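Getting good folds with the Filano hand gripper kit
Posted 24 Jan 2021

The second half of the Filano kit turned up in December and I've been folding clothes with it ever since. For anyone who missed the first part, these are hand-held grippers: you do the job yourself, the kit records it, and the recordings go off to train a robot arm. I love using them! Fluffy fabric takes a bit of practice though, so this page is all about jackets.

Before you start
Charge both handles and pair them in the Flinus app (left one first, or it swaps the sides over). Wipe the rubber pads with a damp cloth and let them dry. You'll want up to 2,000 MB free on your phone for a long session.

Step 1. Lay the jacket on the bed, front down, sleeves out to the sides. Don't clear everything else away – a robot will have to cope with a messy bed sooner or later.

Step 2. Press record and hold both grippers still until you hear the beep.

Step 3. Open the jaws wide and push down into the pile before you squeeze. With thin cotton you can nip the surface, but fleece springs back and slides out. You want a proper bunch of fabric between the pads.

Step 4. Bring one sleeve across, let go, then do the other. Go slower than feels natural. My early clips were far too quick and the app threw out 273 of them.

Step 5. Take the bottom edge up to the collar, using both grippers together. Big collars like to flop, so smooth yours flat at the end.

Step 6. Stop recording and give the clip a name you'll recognise later.

I'm up to 1,251 saved clips now and still enjoying it. If you're coming from the older Tamura pads, file your clips separately, as the grip feels quite different. Gloves are next!
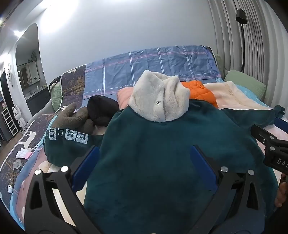
Pads well down into the teal fleece, fabric bunched between them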